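Search the help pages Go
Home gripper build: fingers snag when working in a nightstand drawer

Posted Fri 25 January by Olaia Alcaraz

I'm building an arm at home that can fetch small things beside the bed. The fingers are tapered, with a long slot down each one, and the camera looks out over them. The nightstand is round and the drawer front is curved, so the arm has to follow an arc to pull it. I drive it at 6 cm per second.
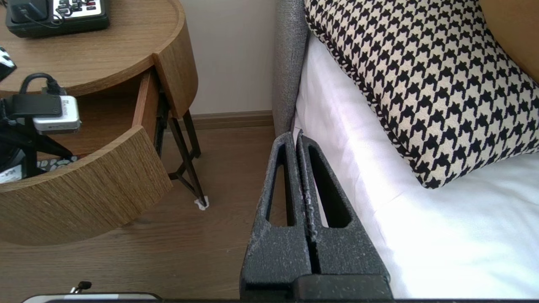 Pulling the drawer is fine in most runs. My trouble is reaching in afterward. The tips touch the rim of the top on the way down, and the motor current jumps to 600 mA before I can stop it. I've tried a lower limit of 500, but then the grip is too weak to hold a charger. The controller is a Pradex board and the code is my own. Should I change the fingers or the path?
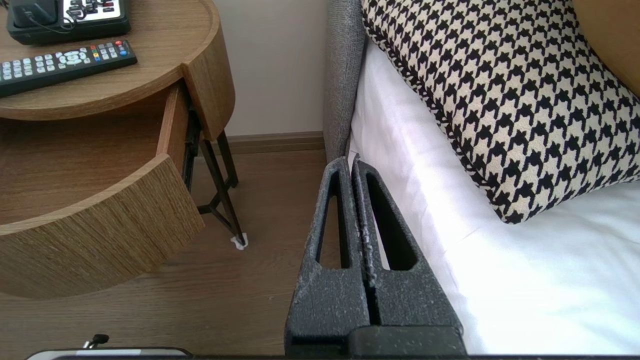 Benito Bravo
Change the path first. Bring the hand in from the front of the drawer, fingers closed, and open them only after the tips are below the rim. Use two current limits — a low one for travel and your normal one for gripping. Mine stopped snagging after I added 3 waypoints. Also check that your camera offset is right. A small error there looks just like a bad path.

Bustamante
get a square nightstand. or shorter fingers, I cut mine down in August and never had a problem since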